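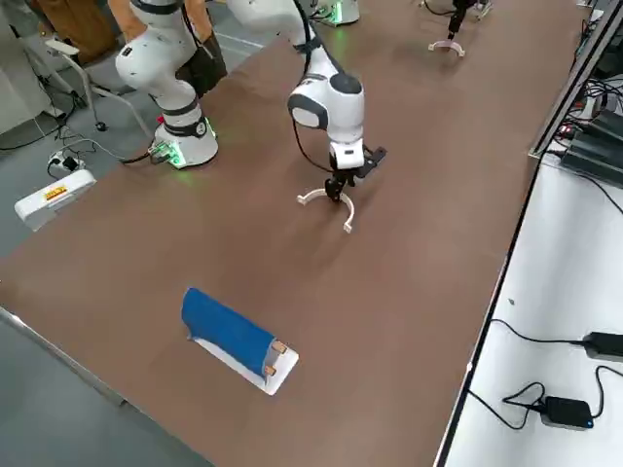
Spent most of Monday on the planner for the cloth task. The arm kept stopping short on its way down, and I had blamed the controller for it. The logs said otherwise. Riltitel, our motion server, was still checking collisions against the old fingertip model, and the U-shaped tips have a different outline.

I swapped in the new mesh and replayed the recorded descents in simulation. Of 3,669 plans, 6 now fail, all with the wrist turned close to its joint limit. I can live with that for now – the fix is probably a better seed for the solver.

The control loop stays at 100 Hz. I tried running the cloth segmentation in the same process and the timing got ugly, so it is back in its own node. It publishes a mask and a grasp point, and the planner takes the latest one.

Next is the handoff between the two arms. The Bretmont branch has a shared lock for the middle of the table, but it holds on too long after a canceled plan. I'll merge it once that is sorted.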